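Slow cooker mulled apple juice – how long is too long?

Posted in: Drinks, Hot and Cold

marrowfat_jen
December 16, 2018
Hello all, hoping for some quick help. I'm doing hot apple juice for the street carols again and last year it went bitter on me by the second hour. I used cartons of cloudy juice, two cinnamon sticks, a heaped spoon of cloves and one sliced orange, all in the slow cooker on high with the lid on. The first mugs were lovely (people came back for more!) and then by the time my brother-in-law turned up it tasted like the dentist's.
So is it the cloves, the orange or the heat? I've got the big Gulteck slow cooker if that matters, the one with the glass lid and only two settings plus warm.

tobermory_pete
It's the cloves. A heaped spoon is madness. I use 9 for a full pot and I fish them out after half an hour. Stick them in a bit of orange peel so you can find them again.

Ya-wen Huang
I'd say orange before cloves! The white part under the skin is what goes bitter when it sits in hot liquid. I take the peel off with a potato peeler, only the coloured bit, and squeeze the juice in at the end. My mum puts in a few slices of fresh ginger too and they can stay in all night without any harm.
Also, which juice? The very sweet cartons turn a bit sickly once they've been warm for a while. I buy Policarpio from the farm shop, it's sharper and it holds up.

marrowfat_jen
Ooh, I've never seen Policarpio round here. I normally just get whatever's on offer. Could I sharpen up a cheap one with lemon?

Ya-wen Huang
Yes, half a lemon for a big pot, then taste it. You can always add the other half.
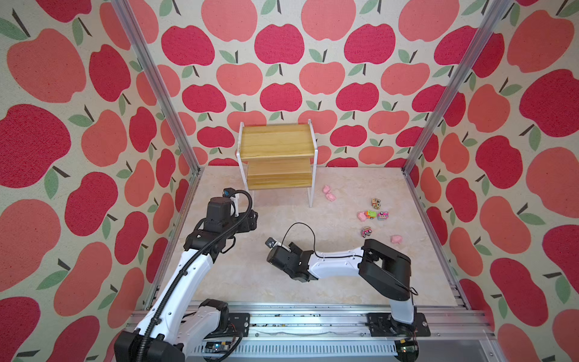
My order of doing things, if it helps

1. Juice in first with the cinnamon, lid on, high for an hour.
2. Cloves and peel in for the last 25 minutes of that, then lift them out with a slotted spoon.
3. Turn down to warm. Lemon or orange juice in now, and a spoon of honey if it needs it.
4. Lid half off once people start helping themselves.

tobermory_pete
Agree with all of that except the lid. Half off and you lose heat every time the door opens. Keep it on.

gingham_lou
Can I be the awkward one and say don't use a slow cooker at all? I've had mine out for a winter fair and it took forever to come up to heat. Big pan on the hob, bring it just to a simmer, spices in for 25 minutes, strain the lot into flasks. Nothing stewing, no bitterness, and you can carry it to the gate. I've got two old Traner flasks that keep it properly hot all evening.

tobermory_pete
But then the house doesn't smell of it! Half the point, surely.

gingham_lou
The house smells of it from the pan, Pete.

Ya-wen Huang
I think flasks are good for outdoors and the slow cooker for indoors. Jen, are you serving from the kitchen or outside?

marrowfat_jen
Outside, on a table by the front step, with an extension lead through the letterbox. I know, I know. Flasks are starting to sound sensible.

clementine_row
Don't buy ground spice to save money, whatever you do. I did that in September for a harvest supper and it left a brown sludge at the bottom of every mug. The Clurkine muslin bags are good if you want to keep it all together, or a clean square of cotton and some string does the same job.

marrowfat_jen
Right, going with the pan, the peeler, NINE cloves and a bag. Pete, I'm doing a small one in the slow cooker indoors as well, on warm with the lid ON, just for the smell. Does anyone put star anise in?

tobermory_pete
One. And take it out early.

gingham_lou
None! Horrible stuff, everything ends up tasting of liquorice.

Ya-wen Huang
One for me too, but I like liquorice – maybe put it in the indoor pot and leave the carol singers' batch plain.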